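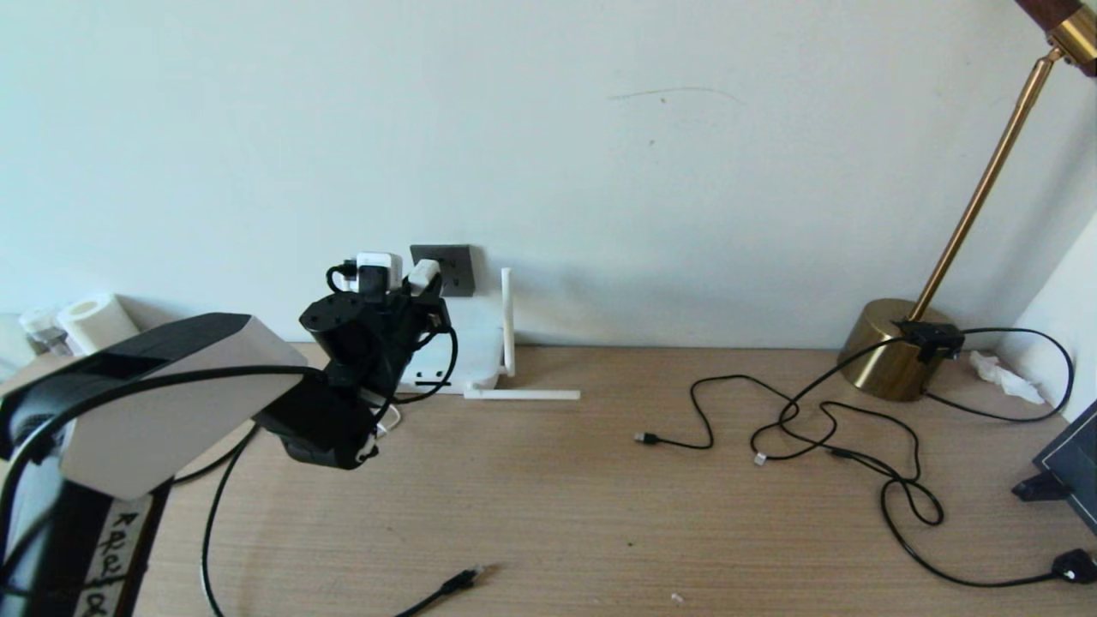
We use cookies to remember your settings. By staying on this site you accept them.

Materials for Interiors, Handout 4: Work Surfaces
December – by the course office, Sotlow School of Design
Print this page | E-mail this page

This handout covers the surfaces used on desks, tables and counters. Read it before the studio session and bring your sample cards. Stone and glass come up next term and are left out.

1. What a work surface has to do

A desk top gets rubbed by sleeves, scratched by keys and marked by cups. It also reflects light into the eyes of whoever is sitting at it. When you write a specification, start with the use and leave the color until later. A reception counter and a study desk may end up looking the same and still need different boards.

Write down the following for every surface you specify:

- who uses it and for how many hours a day
- what will be set down on it
- how it will be cleaned, and with what
- whether the edge will be leaned on
- where the cables go

Students often leave out the last one. A hole cut on site is seldom as clean as one cut in the workshop, and a cut edge that has not been sealed will take up water.

2. Solid wood

Solid wood moves. It gets wider in damp air and narrower in dry air, mostly across the grain and very little along it. A top that is screwed down hard to a steel frame may split. Use slotted holes or table clips so that the wood can slide a little.

Wood can be sanded and finished again, which is the main argument for paying more. Oil finishes are easy to patch but need to be kept up. Lacquer needs less attention, but a damaged patch is hard to blend in and the whole top may have to be stripped.

3. Veneer

Veneer is a thin sheet of real wood glued to a board. The board underneath is fairly stable, so wide tops are no trouble. The face can be sanded lightly once or twice, no more. Put veneer on both sides of the board or use a backing sheet. A board covered on one side only will bow.

Ask how the leaves are laid. Book matching turns over every second leaf so that neighbors mirror each other. Slip matching lays them all the same way up. The first makes a stronger pattern, the second a quieter one.

4. Laminate

High-pressure laminate is made of layers of paper soaked in resin and pressed with heat. The pattern is a printed sheet near the top, with a clear wear layer over it. Low-pressure laminate is a single printed paper pressed straight onto the board. It costs less and wears through sooner. 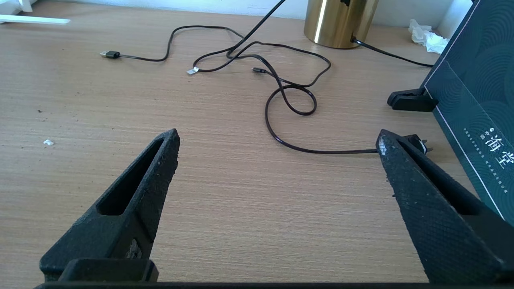
Pale wood-grain laminate with fine lines running left to right.

Points to check on a wood-grain print:

- Repeat. Lay two full sheets side by side and look for the same knot or streak coming round again.
- Direction. Mark the grain on the cutting list. On a long desk it normally runs the long way.
- Texture. Some sheets are pressed with a texture that follows the print, others have a general one.
- Gloss. Matt is kinder to the eyes under ceiling lights, but dark matt sheets show finger marks.

Laminate cannot be sanded. Small chips can be filled with colored paste. Anything larger means a new top.

5. Edges

Most tops fail at the edge first. A thick plastic edge band stands up to knocks better than a thin one. A solid wood lip feels good under the arm but must be fitted flush, and it will change color over time while the printed face stays as it was – tell the client this before they order.

6. Case study: the Stanovo reading room

The Stanovo reading room has 16 desks. The first scheme called for solid beech from Tretum. The budget for the tops was 2,000 and would not stretch to it, so the designers went to high-pressure laminate on plywood, with a beech lip on the front edge only. The laminate was the Urio range in a light oak print.

The backs and sides were banded in plastic to match. Readers do not touch those edges, and the money saved went into better lamps. The grain runs the long way on every desk, so that the rows read as one line from the door.

7. For the session

Bring 4 sample cards: one solid wood, one veneer, two laminates. On the back of each write the supplier, the thickness and how the edge is finished. We will look at them by the window and again under the studio lights, and you will rewrite one paragraph of your own specification.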